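# Dakora moves the lettuce, and Ulovora has opinions

If you've walked down Skivent Street this July around lunchtime you've probably heard the argument already. It was going strong when I got in line at Dakora a little after noon, and it was still going when I left with mustard on my sleeve. The lettuce has moved. It used to sit on top of the cheese, right under the crown of the bun, and now it goes on the very bottom, under the patty, flat against the heel. Same burger, same price, same sesame bun from Wattimena Bakery two doors up. People are worked up about it!

I should say I'm not neutral here. I've eaten lunch at Dakora since it was a window with a bench outside, and I like my lettuce where I can see it. But I went in with an open mind (and an empty stomach) and asked Ngan-ling Lai, the owner, to tell me what on earth was going on.

She laughed and wiped her hands. "The bottom bun was getting soggy," she said. "The juice runs down, the bread drinks it, and by the last three bites you're holding a wet napkin. So I put a leaf in the way."

So that's the big scandal. The lettuce is there as a raincoat for the bread. She's been trying it at home since the winter, apparently, and her kids got so tired of burgers that they asked for soup.

The new order, from the counter up, goes bottom bun, lettuce, patty, cheese, and then the crown. Tomato is now something you ask for. That last part is what got the regulars going even more than the lettuce, I think. The tomato used to be automatic. A man in front of me in line said, quite loudly, that a burger without tomato is a meat sandwich, and two people behind him agreed, and then a woman eating at the window said she'd been picking the tomato off for years and was thrilled. It went on like that.

Lai told me she isn't against tomato. She just got tired of seeing slices come back on the trays. If you want one, say so when you order and it goes on over the cheese. No extra charge. A second slice of cheese is extra, and she was a little embarrassed telling me how many people say yes to it.

The lettuce itself is a frilly one, and she's picky about that too. She tried a flat, crunchy leaf first and it slid. You'd bite one side and the whole patty would shoot out the other, which I can picture very clearly because it has happened to me at nearly every cookout of my adult life. The ruffled kind grips better, she says, and it sticks out all around so you still get that green edge. I'd worried about losing the green. I take it back.

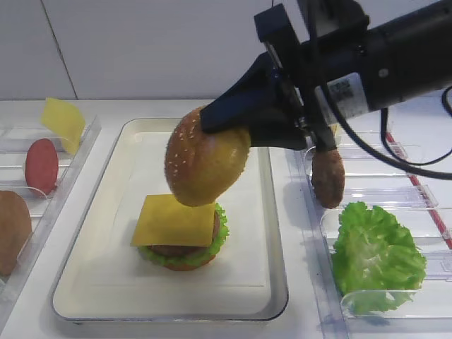 *Bun, lettuce, patty, and cheese on the tray, with the sesame top just overhead. A tomato slice and more cheese stand in the clear rack at left.*

The slotted rack is new as well, and I know it's a small thing, but I'm oddly taken with it. Slices used to live in a stack with paper between them, and at the height of the rush there was always one cheese slice that came up with its neighbor attached and had to be peeled apart while the line watched. Standing them on edge fixes that. You can also tell what you're running out of without lifting a lid. I went home and looked at my dish rack in a whole new way. My husband has asked me not to put cheese in it.

Now, the bun. I'd have guessed the bun was the one thing in all this that didn't change, and I'd have been wrong. Myfanwy Harries runs the ovens at Wattimena, and she told me she and Lai went back and forth on it for most of the spring. The old one had a crown so tall you had to squash it before you could get your mouth around it. The new one is a bit lower and a good deal shinier. She gives it an extra coat of egg wash before the seeds go on.

"People eat the top with their eyes," Harries said. "If it isn't shiny they think it's yesterday's."

She wouldn't tell me anything else about the recipe, though I did ask twice. What she would talk about was seeds. Wattimena has always rolled its buns in sesame, so you'd get these thick patches on one side and bald spots on the other, and half of them ended up in your lap. Now they're sprinkled on from above while the wash is still tacky. Fewer seeds altogether, and more of them stay put. There's a complaint about this one too, of course. I heard it from a retired bus driver who has the counter stool nearest the door, and who likes the seeds in his lap because he feeds them to the sparrows outside. I passed that along to Harries and she's saving him the sweepings.

The bakery sent over 2,000 of the new buns for the first stretch, which sounded like a wild number to me until Lai said they'd gone through the lot and ordered the same again. Another 2,000! For a place with 22 seats, counting the bench. Most of it walks out the door in bags, naturally, and that brings me back to the lettuce, because takeout was what pushed her to do it in the first place. A burger eaten at the counter never has time to go soggy. A burger that rides across Ulovora on the passenger seat has all the time in the world.

So I tested it. I got one to eat there and one to go, both with the standard build, and I left the second one in its bag on my kitchen table while I returned some phone calls (longer than I meant to, sorry, Mom). The counter burger first: good. It tastes like it always did up top, a little saltier maybe, since the cheese is now the first thing you meet after the bread. The cheese is one flat square slice, corners hanging over the sides, and with no lettuce in between it settles right against the crown. I liked that more than I wanted to.

The one on my table was the surprise. The bottom bun had held. It was a bit soft right in the middle, but it picked up in one piece and stayed in one piece, and I ate it standing up with one hand while I looked for a pen. I couldn't have done that with the old one. The lettuce had gone limp underneath, I'll be fair about it, and if you're someone who needs a crunch you'll notice. My neighbor tried the last bite and said it was "fine, but sad in the leaf," and I haven't been able to improve on that as a review.

There are holdouts. Lai keeps a pad by the register for suggestions, and she let me flip through it. Somebody wants the lettuce back on top and has underlined "top" so hard the paper tore. Somebody else wants lettuce on both sides. There's a drawing of a burger with a question mark over it, which I spent a while on and couldn't make sense of. One note says only "pickles," and Lai thinks it's from a kid. She's considering the pickles.

I asked if she'd build one the old way for anyone who insisted and she said sure, she already does, just ask for it "lettuce up." She's had a handful of those every lunch. The man who gave the speech about tomatoes ordered his lettuce up, with tomato, and then went back and got a regular one for his wife, and I'd love to know which of them he ate.

A few practical bits, for those of you who only read these for the practical bits. Dakora is open from 11 in the morning until the buns run out, and lately that's been before 5. The new build is the standard one now on all the burgers, the single and the double both. If you want tomato, say it when you order and not when the tray is already coming toward you, because that holds up the whole line, and I speak as the person who held up the whole line. The buns are also for sale at Wattimena on their own, in bags, on the shelf by the door. Harries says to go in the morning for those.

I bought a bag on my way home. I've made burgers twice with the lettuce on the bottom and once with it on top, and my household is split down the middle, with the dog abstaining. If you've got a strong view one way or the other, the pad at Dakora still has plenty of pages left. Bring your own pen - the one on the string has quit.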